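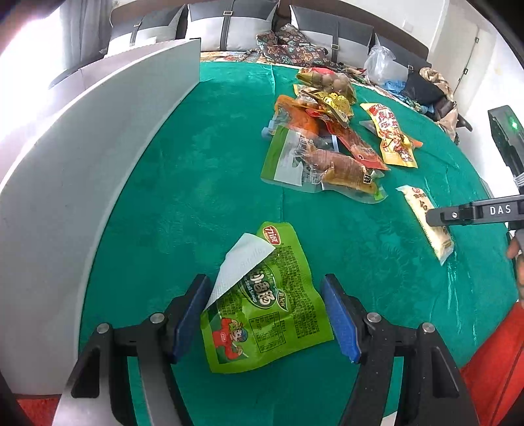
Velvet tablecloth keeps sliding and holding crumbs, any fixes?
Asked by Yevdokiia Kravchuk, 2026-06-19

We have a teal-green velvety cloth on the big table at our hall in Andstead. People eat snacks there most nights and the crumbs get down into the pile. Shaking it outside gets rid of the big bits but there is still grit when you run your hand over it. It also creeps towards whoever is sitting at the window end. The label was cut off before we got it, so I don't know what the fabric is. Can I put it in the machine, and is there a way to stop it moving that doesn't involve clips? The clips catch on people's sleeves.

3 answers

Kiyoshi Mizuno
If you don't know the fibre, test it first. Dab a hidden bit of the hem with cool water and a drop of wool wash, blot it with a white cloth and let it dry. If colour comes off or the pile goes flat and stays flat, take it to a dry cleaner. If it looks fine, wash it cold on gentle, inside out, by itself. Spin on low. Don't put it in the dryer and don't iron the pile side.

For the grit, vacuum with the upholstery head on low suction, going with the pile and then against it. A rubber glove works on what's left.

For the sliding, buy the open mesh underlay sold for rugs and cut it 5 cm smaller than the tabletop all the way around. I paid $80 for a proper felt table pad before I tried the mesh and the mesh holds better.

brotham_road
just get a vinyl one, wipes clean

L. from Nekmont
Agree with the mesh. Check it every few months though, the cheap kind went sticky on our varnish over summer and left a grid pattern that took me two goes with furniture polish to get off. I put an old cotton sheet under the mesh now. Haven't tried washing velvet so can't help there. Polyester velvet is usually fine in cold water but I wouldn't risk it if it turns out to be rayon.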